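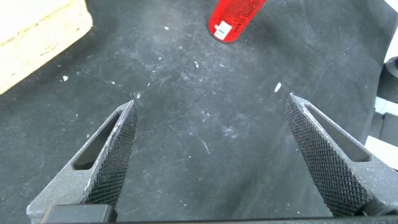
Diamond-pattern grip pads on the two inner faces.

Cleaning a pellet stove through the heating season

Last updated: December

A pellet stove that is cleaned a little and often will light faster and burn less fuel than one that is left until the glass goes black. The steps below were written for the Plindilon, the stove we fit most often from our Trakthorpe workshop, but most small hopper-fed stoves come apart in much the same way. Check your own manual for anything that looks different.

Before you start

Turn the stove off at the control panel and let it run through its full shutdown. The fan will keep going for a while after the flame is out. When it stops, unplug the stove at the wall and leave it until the body is cold to the touch. Overnight is best. Embers can stay alive under ash for many hours, so do not go by the feel of the door handle.

You will need:

- a metal bucket with a lid
- an ash vacuum (a household one will clog, and can catch fire)
- a stiff brush and a small scraper
- a dry cloth
- kitchen paper for the glass

Every few days: the burn pot

Open the door and lift out the burn pot. Tip the loose ash into the bucket and look at the holes in the base. They let in the air for the fire, and if a few are blocked the flame turns lazy and orange. Push them clear with the scraper or a piece of stiff wire. Hard grey lumps, called clinker, should be knocked off with the scraper. A lot of clinker usually points to the pellets and not the stove, so try a bag from a different batch before you change any settings.

Brush out the space the pot sits in, then put it back flat. If it rocks, there is still ash underneath.

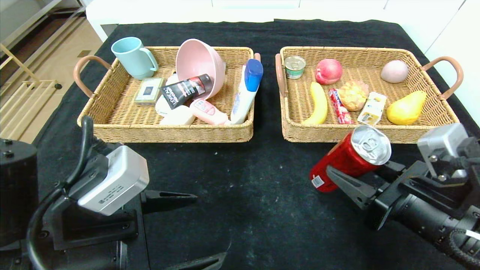 Once a week: ash pan and glass

Slide out the ash pan and empty it into the metal bucket. Put the lid on and stand the bucket outside on stone or concrete, away from the wall of the house. Never put ash in a plastic bin, even if it feels cold.

For the glass, dampen a sheet of kitchen paper, dip it in a little of the fine ash and rub in circles. Wipe off with a clean sheet. Spray cleaners will do the job as well, but keep them off the door rope, which goes hard and stops sealing.

Once a month: hopper and tubes

Let the hopper run down until it is nearly empty. Scoop out the remaining pellets and vacuum up the dust in the bottom. Dust packs around the auger and slows the feed. If you burn Paju pellets in the 10 kg bags, tip them in gently and leave the last handful of dust in the bag.

Pull the heat exchanger rods in and out several times if your stove has them. On the Plindilon the knob is above the door. Vacuum what falls, including behind the side plates. 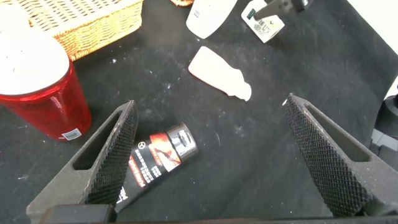 The side plates are held by four screws and a clip, and all of them are small enough to vanish into a carpet. Lay them out on a cloth in the order they came off. Pick a pale one if you can: on black fabric a silver cap like the one on this tube shows up well enough, but black parts are harder to pick out, and the screws on this stove are black. An old pillowcase does fine. Refit the plates in reverse order and do the screws up finger tight before using a screwdriver.

Checking the door seal

Close the door on a strip of paper and try to pull it out. It should grip. Try this at the top, the bottom and both sides. If the paper slides out easily, the rope needs replacing. Ask for part 1410, which comes with its own glue. Leave the new rope overnight before lighting the stove.

Once a year

The flue and exhaust fan should be done by an engineer. Berhanu Beyene looks after service bookings and can normally offer a visit within a couple of weeks, though it takes longer once the cold weather starts. Have the stove switched off from the evening before.

When you plug the stove back in, the first start may take longer than usual while the auger refills. If it fails to light twice, empty the burn pot before trying a third time.

Contact us | Service bookings | © Trakthorpe Stoves | Back to top

This site uses cookies to remember your basket. By continuing to browse you agree to our use of cookies.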